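# Kosley Two: a small PA for small rooms

The Kosley Two is a powered speaker and mixer for bands who play in basements, back rooms, record shops and the sort of pub where the stage is wherever the pool table used to be. It has two channels with proper preamps, two more without, and one master volume knob that your guitarist will be told not to touch.

We build it at Kadrić, where we have been repairing other people's PA systems long enough to form opinions about them. Most were designed for a hall and then carried, with swearing, into a cellar. We wanted one that started out in the cellar.

## What it does

It makes a singer audible over a drummer. That is nearly the whole job. The amplifier gives 400 watts, which is plenty for a low ceiling and a crowd standing with its knees against the monitors. If you have a hall to fill, you want the larger Stisameck cabinet, and also a van, and we wish you well.

The voicing is tilted towards the vocal range. Bass guitar will go through it if you insist, but it comes out sounding slightly put upon. Keyboards are fine. Drum machines are fine. A laptop with the notifications left on will sound exactly like a laptop with the notifications left on, only everyone can hear who messaged you.

## Feedback, and what we did about it

Every basement has one note it likes. You find it during the first song, usually at the quiet bit. The Kosley Two has a sweepable notch filter on each of the main channels, so you can hunt down the offending note and take it out without making the singer sound as if she's phoning in from a cupboard.

There's an automatic mode as well. It works well with one microphone and tolerably with two. With three or more it begins to lose confidence, and so will you. Use the knob.

## From the people who borrowed one

Špela Hodžić took an early unit on a run of house shows with her band Flellura last October and brought it back with a dent, a sticker and a page of notes. Most of the notes were about the handle. The old one was a recessed plastic cup that held exactly three fingers, and the stairs at one venue had clearly been built by somebody who disliked musicians. The current handle is a steel bar with room for a whole hand in a glove.

She also wrote: "Survived a pint. Please don't ask whose." We haven't tested this properly and it isn't covered by the warranty.

## Specifications

- **Amplifier:** 400 W, class D
- **Inputs:** 2 mic/line on combination sockets, 2 line only on jacks
- **Phantom power:** yes, switched per channel, with a light so you know
- **Equaliser:** bass, middle, treble, plus the sweepable notch
- **Outputs:** one balanced XLR, for linking a second unit or feeding someone's recorder
- **Fan:** none
- **Bluetooth:** none, and please stop writing in
- **Weight:** roughly 200 grams more than the old model, all of it handle

## What's in the box

One Kosley Two, one mains lead of a sensible length, one padded cover and a printed manual. The manual is short. It has a page on stage layout, drawn by someone who has seen a stage, and a page on what the lights mean. There's also a strip of blank labels for the channels, on the understanding that you will write "VOX" on one and never use the rest.

Speaker stands are sold separately. The pole socket on the base takes the ordinary 35 mm size, so the wobbly pair in your rehearsal room will do.
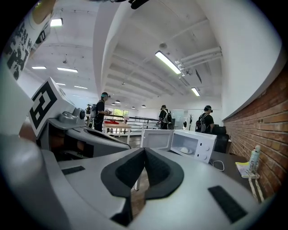 ## Setting up

1. Put the speaker in front of the microphones. People will tell you it sounds better behind the band. These people play bass.
2. Turn everything down before you switch it on. The thump won't hurt the Kosley Two, but it does make the front row jump.
3. Bring up the vocal until it starts to ring, then back it off a little.
4. Sweep the notch until the ringing goes away.
5. Play something loud with everyone in. Rooms change once they've got people in them, so expect to do step 4 again during the second song, with a fixed smile.

## Hire, repairs and price

The price changed on 1st January and the order form has the new one. Bands and small venues can hire by the night or the week, with a deposit that comes back if the speaker does. If you hire one and then decide to keep it, we take the first week's hire off the bill.

The warranty runs for 2 years and covers parts and labour. Out of warranty we'll still mend it, and we keep spare drivers, knobs and grilles on the shelf. Knobs go missing far more often than anything breaks. We post those free if you send us an address, and you can say which colour you want, as long as it's black.

Collection is from the workshop door at the side. Ring twice, as we're usually testing something.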